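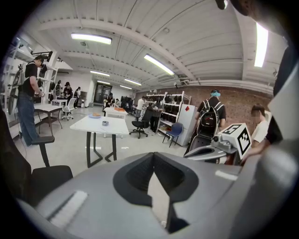
The main room, seen from a hand-held gripper. The white cube with the square marker sits on top of a second one.

About us
By Fiachra Foley, June

Hi! I'm Fiachra, and I look after the data side at Sornitow. We're a small robotics lab in Brorkstead, 19 people at the moment, and what we work on is teaching robot arms to do everyday table jobs by letting them learn from people's hands.

The idea isn't ours alone, plenty of labs do some version of it. A person picks up a gripper, does the job the way they'd normally do it, and the camera on the gripper records the whole thing from the wrist. Later on a robot arm with the same kind of gripper learns to copy the movement. You don't need the robot in the room while you record, so we can collect a lot in one afternoon (and we do, our chairs have the dents to prove it).

The part we've spent the most time on is what we call Esa. A wrist camera is great at showing what's in front of the jaws and pretty bad at telling you how far the gripper has traveled, especially when it swings past a blank wall. Esa takes the path worked out from the video and checks it against square printed markers whenever one comes into view. If the two disagree by too much, it goes back and bends the path until they match, or it throws the recording out.

So does it help? We think so! For our last round we recorded 2,738 demonstrations of picking up, handing over and putting down small things. Esa flagged 234 of them as bad, and we sat and watched every single one of those (my eyes have mostly recovered). Most were fast turns where the video smeared. Training without them gave us an arm that stopped hovering over the plate like it had forgotten why it came in. It still struggles with anything soft, and two-handed jobs are hit and miss, so that's what we're on now.

The name on the door is Sornitow, but you'll hear people call the big room Kılıçarslan, after the bakery that used to have the building. We kept the name because we liked it. It's one long room with tables we can shove about, and we record in it with people walking around and chatting, since a robot that only works in a silent room isn't much use to anybody.

If you'd like to come and try a gripper yourself, we're usually set up by 10 in the morning. A first session is 24 short recordings and takes less time than you'd think. Wear whatever you like, and ask us anything. We do love talking about this stuff.

Contact: use the visitor form or ring the front desk | © Sornitow, Brorkstead | Back to top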